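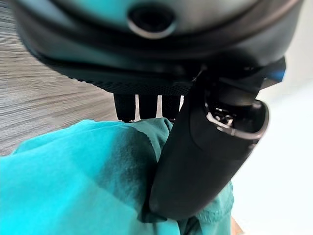

Print this page | E-mail this page

August 14, 2023

Bedding day again. I'm writing this up while it's still fresh, because last time I left it a week and couldn't read my own scribbles (sorry, Vlasta!).

Today was all about the white duvet with the faint stripes and the odd bits of cloth that end up on top of it. My big question is still the same one I had in January: do you deal with the loose stuff first, or smooth the duvet and then fold? I've always been a fold-first person. A cloth left in a heap pulls at the cover under it, and then you're chasing creases all the way to the corner.
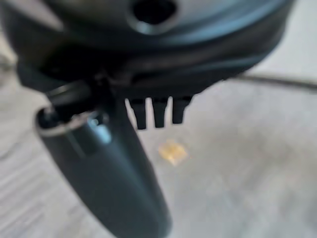
Matěj wants us to write down the fold as well, so: in half, in half again, then thirds, with the hem inside. Hafiz does his in quarters and stops there, and I have to admit it looks fine on a shelf. I'll keep doing thirds until somebody makes me quit.

The Grinent sheet says to finish the pillow end before touching the foot. I tried it that way and didn't love it. You end up leaning over the part you just did! 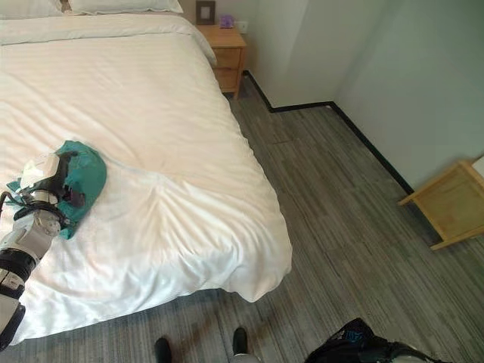
The foot end is where I lose the most time anyway. The corners want to billow, and if you tug one side down the other one rides up. Best trick so far is a flat hand from the middle out, slow, and leave the hem alone until last. Teal cloths shouldn't go in the same pile as the whites, by the way. Stavton linens get tag 299, and the spare duvet cover is on shelf 8 if anyone's hunting for it. 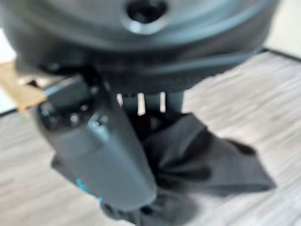 Norbert disagrees with pretty much all of this and says a cloth should be shaken out before it gets folded at all, otherwise you're only pressing the wrinkles in. Fair point, I'll try it on the next round and note which way I liked better.

We use cookies to remember your settings. Accept | Manage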